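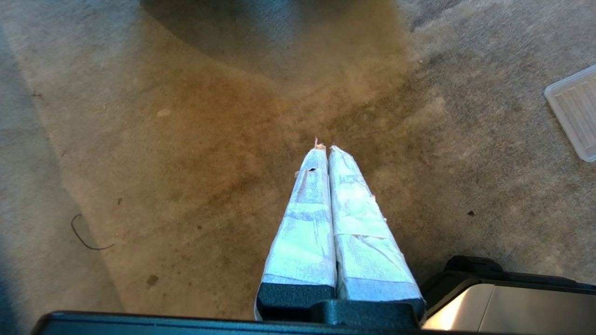

Slide 1. Gripper fingers in white wrap, closed, over the carpet.

Speaker notes: Budgeting for your second robot arm
Lustemine, afternoon session, June. Twenty minutes plus questions.

Slide 1 (leave up while people sit down)

Hello, welcome, there are seats at the front. I love this part of the job. I really do. Most talks about robot arms start with the arm, and I want to start with the last few inches of it, where it meets the world and where a surprising amount of our money went.

Look at the wrap on those fingers. It's creased, it overlaps, there's a frayed end curling up past the tip of the left one. Loose edges down the right side too. When I wrote my first equipment budget there was no line for anything like that. There was a line for the arm, a line for the gripper, and a line called "misc." Ask the room: who has a line called misc? (Wait for hands. There are always hands.)

Slide 2. What we bought and what we forgot

Quick background. At Stallgate we run small arms close to the floor, on ordinary surfaces, picking up ordinary things. We bought the first one in a hurry, at the end of a budget year, with money that had to be spent. Sound familiar?

The arm was fine. I'd buy it again. The trouble was everything that touches it, feeds it, protects it or gets worn out by it. We'd forgotten finger covers and tape. We'd forgotten spare fingers. We'd forgotten that someone has to stop work to change them, and that this person gets paid.

So for the second arm we kept a log for the whole first year, and the rest of this talk is what came out of it. Tell them the log was a spreadsheet with four columns. People relax when they hear that.

Slide 3. The consumables line

Number on screen: 814. That's dollars, for one arm, for one year, and it covers tape, film, pads, cable ties and cleaning supplies. It's a small number! I was thrilled when I saw it. But it had been coming out of three different pots, and twice we lost most of a morning waiting for a roll of tape to be approved.

Point to make slowly: small purchases need a standing order and one owner. Put the year's amount in up front and let the people who run the arm spend it.

Then tell the McKinnon story. McKinnon is our name for the first arm (after the street the workshop is on). In the first year it had 17 rewraps written in the log. Before the log, my guess would have been four or five.

Slide 4. Spare fingers

Buy them with the gripper. Same order, same shipping, same paperwork. Our rule is two full sets on the shelf for each arm, and we reorder when the first box gets opened.

Ask the vendor these before signing, and get the answers in an email:
How long does a replacement set take to arrive?
Will this finger still be sold in three years?
Can we fit our own covering without losing the warranty?
What tools do we need to change a finger, and do they come in the box?

The warranty question is the one I'd underline. We asked it late and got lucky.

Slide 5. The floor

Go back to slide 1 for a minute if the clicker allows. Look past the fingers this time. There's a big orange-brown stain on the carpet, specks and crumbs, a thin black wire or strand off to the left. I want everyone in here to picture their own floor, the real one, on a normal working afternoon.

Then ask what your plan says about it. Ours said "suitable work area," and that was the entire sentence. For the second arm we wrote down the surface, the lighting, who cleans and how often, and where loose cables go. We priced a washable mat at 190 dollars. Best fun I've had with a purchase request, and it went through the same day.

If someone asks whether you need a special room: we didn't. You do need to decide what you've got before the vendor comes to install.

Slide 6. People's time

This is the biggest line and the easiest one to leave out. We plan on more than 20 minutes a day of care per arm: check the fingers, look over the covering, clear the floor, write in the log. Put it on the schedule as real work. Wilness, our sister site, left it as something people would fit in, and their log has gaps you could drive a truck through. (They know I say this. They've since fixed it.)

Slide 7. The one-page budget

Show the sheet. Read the headings only, don't read the cells:
Arm and mount
Gripper
Spare fingers
Covers, tape and cleaning
Work surface
Daily care hours
Training for two people, so vacations are possible
Holdback for the second half of the year

The holdback is new for us. We keep it unassigned until month six, then look at the log and decide. Last time it went to a better light, which wasn't on anybody's wish list in January.

Slide 8. Questions

Copies of the blank sheet are on the table by the door. Take two, and scribble on one of them during the break.

If it's quiet, ask them: what did you pay for last year that wasn't in the plan? Write the answers on the flip chart and photograph it before the next speaker needs the stand.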